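Arlo Zamora
June 30, 2024

OK, budget thread. A few of you asked what it costs to put a second two-arm cell together when you're a tiny outfit like us and not a car plant. I've spent two weeks in spreadsheets so I may as well share.

First thing – the arms are the easy part. You get a quote, you wince, you move on. We had two, one from Senach and one from Dvorak, and they landed close enough that I stopped comparing price and started comparing what happens when a gripper dies. Senach ships a spare in 14 days. Dvorak wouldn't put a number in writing. Guess who we're going with.

The part I blew last time was everything AROUND the arms. Rail, mounting plates, frame posts, wall panels, cable, connectors, more cable. I had one line for all of it called "misc hardware" and it ate my whole cushion by spring. This time every piece gets its own row, and the sheet is up to 119 rows. My partner thinks I've lost it.

Also budget for props!! We do shelf and tabletop work, so we go through snack bags, cups, bottles, canisters, cloths, plastic bags, you name it. Cheap stuff one at a time, but it's a grocery bill that never stops. I've got $115 a month down for it and I already suspect that's low.
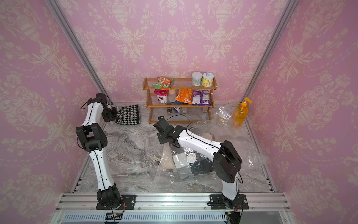 Walls and floors are on that same list now. Patterned wallpaper, marble-look flooring, plastic sheeting. We swap backgrounds a lot and I used to just put it on my own card and forget to claim it (don't do this, I'm still finding receipts in my coat).

Someone asked about buying used. I looked hard at a pair of arms from a reseller in Ulholm. Nice price, but no controller, no cables, and the guy couldn't tell me the hours on the joints. Once I added all that back in, the gap was small enough that I'd rather have the warranty. Your math might be different if you've got a good tech in house.

Cables deserve their own post. Ours run along the arms and loop at the joints, and they take a beating. Buy two spare sets up front. I'm ordering ours with the arms so it's all one shipping charge – freight to Hendolden is brutal.

Plan is to place the order in August, once our lease renewal is signed. If the landlord drags his feet we slide a month and I get to redo the cash flow tab, yay.

Still haven't decided on the shelf. Wood's been fine and it's cheap to replace. If anybody has a supplier for clear rods in short lengths, send me a link please, I'm tired of paying for full ones and cutting them down.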